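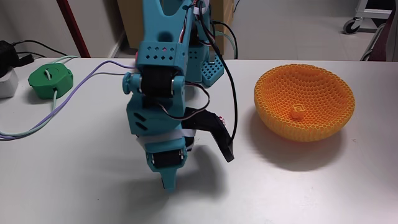 Data Collection Check-in, 20 Dec 2018

I'm doing the minutes again, so you're getting them my way (sorry, Clirnero people, I know you like the template). We met at the bench instead of the big room, and we started with the numbers.

Where we are

We have 2361 examples saved for the Arthur set. Of the last batch, 22 got thrown out, mostly for the arm starting to move before recording did. Druninport asked if we could just trim those and keep them. We talked about it way too long and decided no, they stay out.

The bowl task

This one ate most of the meeting! The little orange piece in the orange bowl is hard on the eyes, and a couple of us wanted to swap it for something that stands out. I argued for keeping it, and I mostly won. Same-color examples stay in, but they get their own tag so Zornov can train with and without them. I also brought up the honeycomb walls, because you can see the table right through them and I'd like to know if that throws the model off. Parked until March.

We did agree on the start pose: arm upright, black jaw open wide, tip of the teal jaw just over the table. Please don't start with it closed, even if it feels quicker.

Moving the bowl

I've been leaving it on the right half of the table out of pure habit, and it got pointed out (fair enough). From now on we shift it after every 4 examples. Left side too, once there's room over there with the purple and green cables. I said I'd tape those down, and yes, I said that last time.

Labels

Still two spellings of "pick up" in the notes. We're going with "pick up," two words. Zornov will fix the old ones.

To do

Me: tape the cables, write up the start pose.
Druninport: add the same-color tag to the form.
Clirnero: look over up to 2 hours of replays for late starts.
Zornov: label cleanup, then a first training run on the Arthur set.

Next check-in is at the bench again, same time.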